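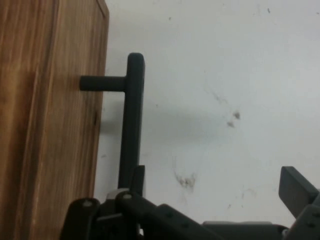
Minutes, Safe Practice Working Group

Plandale, Oct 17, 2022
Chair: Kai-wen Lui

1. Minutes of the June meeting
Approved as circulated.

2. Door and panel handles
The group reviewed the draft rule on gripping T-shaped handles. It was agreed that the fingers shall close on the long bar only. Closing force shall be set no higher than up to 10 newtons on first contact. Halitz asked that wooden faces be checked for marks after every 600 cycles. Agreed.

3. Wall clearance
Ng proposed that the arm stop if the gripper touches a wall. Adopted with one change: restart requires a person at the station.

4. Actions
K. Lui to send the revised section 9 to Fomasow for comment. Replies are due within 3 weeks.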